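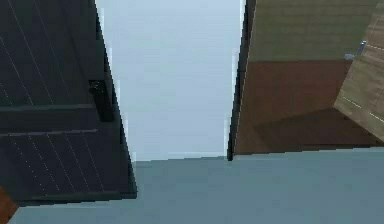 Ein Roboterarm kann noch so stark und flink sein: Wenn er nicht weiß, wo er steht, greift er daneben! Deshalb bekommt jeder Arm bei uns in der Werkstatt erst einmal eine Übungsstunde am Computer. Unserer heißt Clusto, und seine Übungswelt ist komplett ausgerechnet. Die glatte, blaugraue Tischplatte gibt es dort nur als Zahlen, genauso den großen, fast schwarzen Block mit den feinen hellen Linien. Stößt Clusto in so einer Welt irgendwo an, geht nichts kaputt. Wir drücken auf „Neustart“, und weiter geht's!

## Wo ist eigentlich null?

Stell dir vor, du spielst Topfschlagen und jemand ruft: „Drei Schritte nach links!“ Das hilft dir nur, wenn du weißt, wo du losläufst. Bei Clusto heißt dieser Startpunkt **Nullpunkt**. Jedes Gelenk hat seinen eigenen. Pendo Makokha richtet die Gelenke nacheinander ein. Sie dreht jedes ganz langsam, bis zwei kleine Kerben genau voreinander stehen, und speichert die Stellung. Klick!

## Üben, üben, üben

Dann kommt die Fahrt durch die Übungswelt. Clusto muss zwischen großen Hindernissen hindurch, ohne sie zu berühren. 700 Fahrten sind Pflicht, und der Computer schafft die in einer einzigen Mittagspause. (Du würdest dabei nicht mal dein Brot aufessen!) Bei 426 davon verschieben wir vorher heimlich den Startplatz, damit es richtig knifflig wird.

## Und wenn er alt wird?

Auch Roboter brauchen Pflege, fast wie ein Fahrrad:

- Die Gelenke bekommen frisches Fett.
- Die Kabel werden auf Knicke untersucht.
- Die Schrauben am Fuß werden nachgezogen.
- Zum Schluss wird der Nullpunkt noch einmal geprüft.

Im April war Clusto plötzlich zwei Millimeter daneben. Zwei Millimeter, das ist etwa so dick wie eine Münze! Upendo Kaijage fand den Übeltäter unten am Fuß, eine einzige lockere Schraube. Sie hat sie festgezogen, Pendo hat die Kerben neu eingestellt, und am Nachmittag hat Clusto wieder Schachteln gestapelt.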